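Putstead Sorting Room

The Putstead Sorting Room is a workplace in Putstead where mixed household goods are sorted, checked and set out for resale. It is run by Kurken, a secondhand dealer, and is known locally for having handed part of its bench work to robot arms without managing to get rid of the bench, the bowls or the arguments over where the bowls go.

Background

Kurken moved to Putstead from Fidby in January, bringing 237 crates of unsorted goods and a staff of three. Until then every item was picked up, looked over and put down by hand. The owner, Efraín Lozano, had promised that automation would "take the boring part away." The staff have since pointed out that the boring part was also the part done sitting down.

Bench work

Work is done with a pair of arms at a curtained table. Goods are laid out in small mixed lots, and the arms are given things to reach for, grip and move. Boxes, bowls, bottles and trays are the usual company. Lots are mixed on purpose, as a table of identical items was found to teach the staff nothing about the next crate.

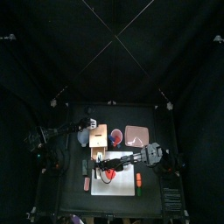

Effect on staff

No jobs were cut. Two were renamed. Hok-lam Tseng, hired as a sorter, became a "bench lead," a title that came with a stool and no raise. Sorters now spend much of the shift setting out lots, watching grips and writing down what went wrong, in a notebook that has outgrown its first cover. Several have said they handle fewer objects and think about them more. One asked whether this could be reversed.

Skills have shifted as well. A sorter once had to know good glass from bad. A bench lead is expected to know that a cup with utensils standing in it is a different problem from a cup, and that a polished padlock may be harder to deal with than a plain box.
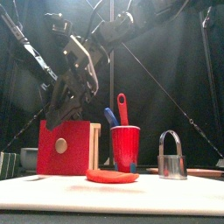
This page was last changed on August 13, 2023.

Small items

Thin and narrow pieces are the slowest work. Rings, bands and the like must be pinched between two fingertips, and the person at the bench has to decide whether a grip is good enough to go on with. Tseng's rule is to stop and look from a second angle. 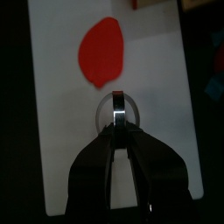 The rule is not popular with Lozano, who set a target of 1000 items a week and has kept it pinned up ever since. It has been met twice, both times in weeks when the lots were mostly spoons. Staff asked for small items to be counted double, and a compromise was reached under which they are counted once but complained about freely.

Other sites

A second room, at Escobar, still sorts entirely by hand. The two sites trade crates when one falls behind, and each believes it gets the worse end of the deal.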